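Merino, vinegar and the great jumper disaster

Last updated in September
14 shares

So I shrank another one. My good charcoal jumper, the one I wore to basically everything last winter, came out of the wash sized for a reasonably fashionable toddler. I stood there in the kitchen holding it up by the shoulders and my partner just said "oh no" very quietly and left the room.

That makes 2 jumpers in a year, which is enough to send anyone off to read about wool for an entire weekend. And I did! I now know far more about sheep than I ever planned to, and since I've already bored everyone at work with it, it's your turn.

First thing. Wool fibres have tiny scales on them, a bit like roof tiles, and when you get them wet and then bash them about, the scales hook onto each other and pull tight. That's felting. I'd always blamed hot water for the lot of it, but the bashing matters just as much (you can soak a jumper in fairly warm water and if you leave it be, it'll often come out fine). What did mine in was a long cotton cycle with a load of tea towels and a pair of jeans. I may as well have put it in with a brick.

Second thing, detergent. Ordinary laundry powder often has enzymes in it that are meant to break down protein stains, egg and grass and so on. Wool is protein. You see the problem. I've switched to a wool wash called Drimex, which I found at the little hardware shop in Vandonbridge next to the mousetraps, and it smells faintly of eucalyptus and costs more than I'd like. A bottle is 600 mL and I'm getting roughly a couple of months out of it, though I do have a heavy hand with the capful.

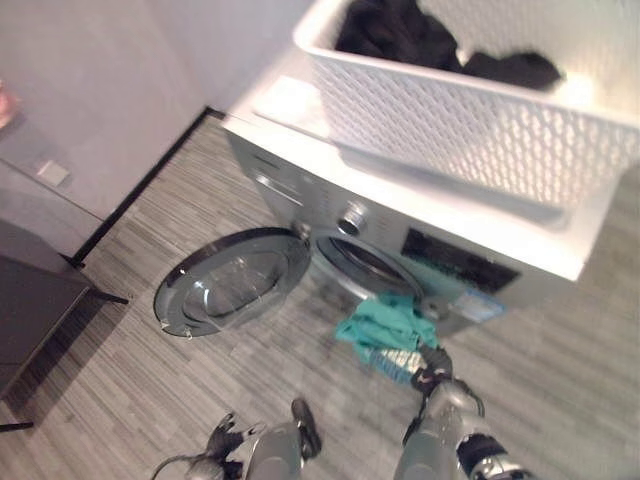
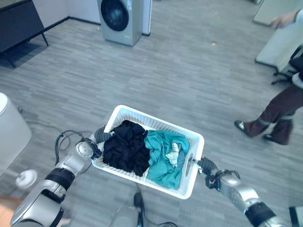 Silviu Iordache left a comment on my last post saying that I was overthinking the whole business, that he has washed the same three merino tops for years on a cold gentle cycle with whatever powder was on special, and that the only thing that has ever ruined one was a moth. He also reckons spin speed is the setting people get wrong, and that anything over 600 is asking for trouble.

Well, I'm willing to be told. I went and tried it on an old Brostico cardigan that had already gone at the elbows, so no great loss either way. Cold, gentle, spin down at 400, inside out in a mesh bag. It came out the same size it went in! The colour's a bit flatter than it was but I think that's just age, same as the rest of us. I still used the wool wash though, I'm not made of stone.

Drying is the other half of it, and the bit I was laziest about. You're meant to roll the jumper in a dry towel and press the water out, then lay it flat somewhere out of the sun. I used to hang mine on the line by the shoulders, which gave me those little peaks like I was growing wings, and sleeves down to my knees. Now I've got one of those flat mesh racks that sits over the bath. It takes forever in winter. I had a jumper on there so long last month that I started greeting it in the mornings.

As for rescuing the shrunken one, I've read every theory going. Hair conditioner in lukewarm water, half an hour's soak, then stretch it gently over a towel and pin it. White vinegar in the rinse. I gave the conditioner method a proper go and got maybe a centimetre back in the sleeves, plus a jumper that smelled like a hairdresser's. If it's properly felted, I think it's felted. My aunt wants it for cushion covers and she's welcome to it.

What I haven't sorted out is the blue Olteanu scarf, which is half wool and half something the label doesn't want to commit to. The label has a hand in a tub and also a circle with a P in it, and as far as I can make out that's two different instructions. I've just been airing it on the verandah and hoping. If anyone's washed one of these and lived to tell the tale, please leave a comment, it's had soup on it.

9 comments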